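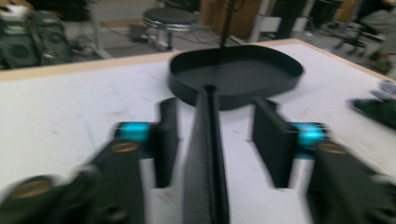
Slide 1
Thanks to Wanda Brzozowska for the invitation. My title says "Is Serna really coming back?" and I'll say up front that I have doubts. Don't apologize for them. Get to the map quickly.

Slide 2 – the map
Serna harbor, the old ferry pier, the lakefront strip. Point out the Moussa lot, where the grocery used to be. The developer wants 232 condos there, in two towers. The brochure calls it "a village feel." Pause. Serna has nearly 4,000 year-round residents, and most of them live up the hill, where the brochure map stops.

Slide 3 – who is buying?
Kulletti, the sales agent, says 30 units are reserved. Ask what reserved means. As far as I can find out, it means a refundable deposit and an email address. Jocelyn Hawthorne looked through the paperwork with me and found no signed contracts as of 20th February. If someone from Kulletti is in the room, let them answer, then move on.

Slide 4 – the cottages
Seven of the old rental cottages are still standing on Gullov Street. Hanane Zerouali rents two of them by the week and was full through September. So there was demand for cheap and plain. Nothing in the plan replaces them. (Skip the porch story if we're running late.)

Slide 5 – what I'd want to see
Sale prices, in place of asking prices. A parking count done in summer. Some word on who pays for the sea wall – sorry, lake wall, I get this wrong every time.

Jomar Calimlim will ask about taxes. Say I haven't seen the numbers, and neither has he.

Questions. Nabila has the microphone.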